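Re: [equip-list] second bench, what do we ask for
From: Welington Xavier
Mar 8, 2022

Replying on list so everyone budgeting has the same numbers. Short version, I'd ask for the second two-arm bench but trim the quote first. Longer version under the quote.

> Before I send anything up, can someone say what the bench really needs
> besides the arms? Rumari quoted us a full package and Clerer only
> quoted arms and mounts, so I can't compare them. Also do we need the
> wall panels again or was that a one time thing. And is the 1000 for
> spares serious?

Current bench, grocery sorting setup, for anyone who hasn't been down here:

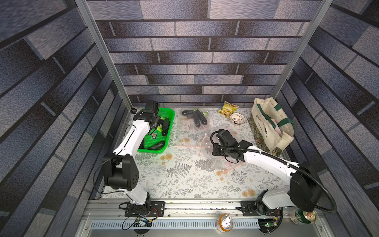
Inano Handling Group | Shared Bench & Equipment Planning

Ok so. Arms and mounts, both vendors cover that, call it a wash. The slotted mounting plates are in Clerer's price, I checked.

Frame. Aluminum profile, rail along the front, posts at the back corners. Rumari wants 3000 for theirs assembled. We can cut our own, El-Sayed has the profile in stock and will cut to length. Lead time 8 days last I asked, that was February so ask again.

Wall panels, yes again. Brick print is fine, same as now. Cheap, don't let it hold up the order. Cloth too, get two so one can go in the wash.

Cables. This is where I'd spend. The right arm has the ribbed conduit tied down along the forearm, the left has a thin cable looping out past the elbow and down the table edge. I want conduit on BOTH arms on the new bench. Put it on the quote as its own line or it gets dropped.

Covers for the openings under the bases. Boards and connectors are right there at the front edge, and people put drinks on that edge. Me included. Add a cup shelf to the side, 27 for the bracket, and I'll stop.
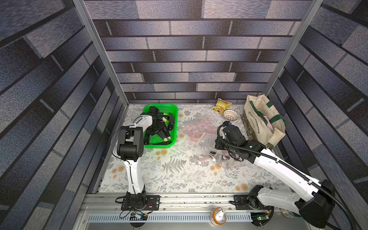
Left gripper in the green basket, right one over the clear bag.

Bags are the other cost. Clear bags are what we most want to practice and they're hard on finger pads, so yes the 1000 for spares is serious. Mostly pads, plus one spare wrist cable per arm. If somebody has to cut it, cut the cables last.

Props come out of petty cash, not this budget. Eggplants, snack packets, baskets, tote, none of that goes on the equipment form. It got bounced for that last time and we lost some 8 days on the resubmit.

Still open:
- does Rumari's package price drop if we take the frame out? havent heard back
- power for a second bench on the same wall, need facilities to look
- who signs for delivery

Send me corrections off list if its just part numbers, on list if it changes the total. I'll redo the sheet tonight and repost it.

Welington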